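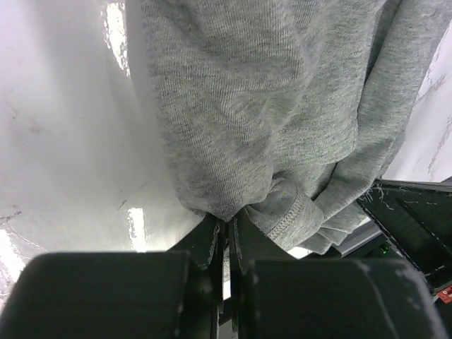 Home About News Stockists Contact

Media release, October
By the Etance laundry and mending team

GREY KNITS DESERVE BETTER: ETANCE OPENS ITS FOLDING TABLE TO THE NEIGHBOURHOOD

I've been folding other people's clothes for 12 years now, and I still get a little thrill when I can finally announce something! So, drum roll please. Starting this month, Etance is running free evening sessions on sorting, folding and mending everyday knitwear, and we're calling the whole thing Grokska. (Don't ask me what it means. I liked the sound of it and it fit on the sign.)

The idea came out of our spring clothing drive. We took in 741 pieces, and I swear the grey ones multiplied overnight. Grey tees, grey hoodies, grey trackpants, grey things with sleeves that I had to hold up to the window before I could tell you which end was the top. They're the clothes people wear most and look after least, and I include my own dresser drawer in that. Most of what came in had plenty of life left in it. It just needed somebody to shake it out and give it a bit of attention.

So that's what we'll do. Each session starts at 6 in the evening at our place on Pandey Lane, and we'll keep the groups small enough that everyone gets a proper turn at the table. Bring whatever's been sitting in the basket. You don't need to iron it first or apologise for it, I've seen worse!

The evening goes something like this:

1. Tip it all out. Reds, whites, blacks, the odd bit of green, everything goes in one heap in the corner, and then you pull out a single piece and leave the rest alone. I'm strict about this one. People who try to fold straight from the heap end up refolding half of it.

2. Spread it flat. Get one grey top onto the table, find the sleeves, and work the bunched end out toward the side with your palms. Marble-patterned tops are lovely for this, the cloth slides along and doesn't snag.
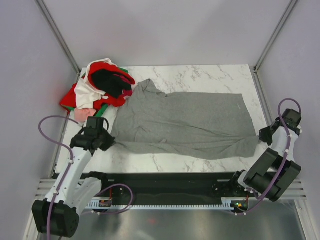
3. Check the hems. Run a thumb along every cuff and bottom edge and feel for stitching that's lifting or a seam that's started to wander. If it's gone, it goes in the mending tray and we'll get to it after the break.

4. Fold, and fold the same way every time. Sleeves in, sides in, bottom up to the collar. I don't mind if you have your own method from your mum or your nan, as long as you stick to it for the whole pile.

After tea (and there will be butter tarts, I've made a promise in writing) we move on to mending. Our friends at Lastex are supplying the stretch thread and elastic, so we can tackle cuffs and waistbands that have given up. I've been using their thread on my own sweaters all winter, and I'm a convert. It gives when you pull on it, which is the thing ordinary thread never wants to do on a knit.

I do want to say a word about rumples, as I get asked about them at the counter nearly every day. A cotton knit that's been crammed into a pile will come out with one half smooth and the other half looking like a road map.
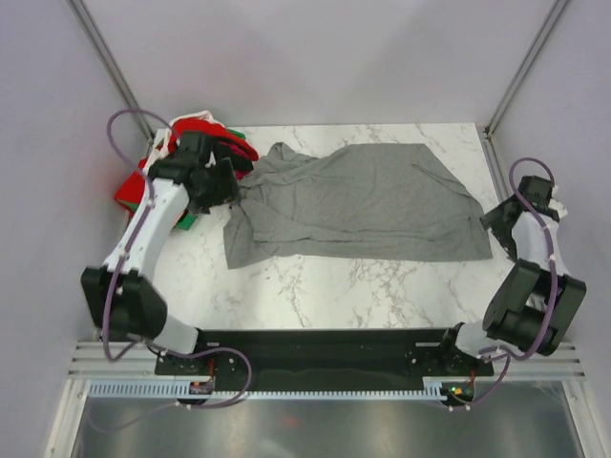 You can fix a lot of that with your hands. Smooth from the flat half toward the bunched half, lift the corner that's folded under, lay it down again and keep going. Leave the iron for collars and company. I know there are people who'll disagree with me on this, and they're very welcome to come and argue about it over a butter tart.

The sessions are free and all the mending supplies are included. There are 4 evenings on the calendar so far, and I'd love to add more if the neighbourhood turns up. Kids are welcome with a grown-up, and they tend to be very good at matching socks.

To save a spot, drop in at the Etance counter on Pandey Lane or leave your name on the sheet by the door. Media are welcome to come by any evening, and if you bring a sweater with a sad cuff I'll see what I can do for it while we chat.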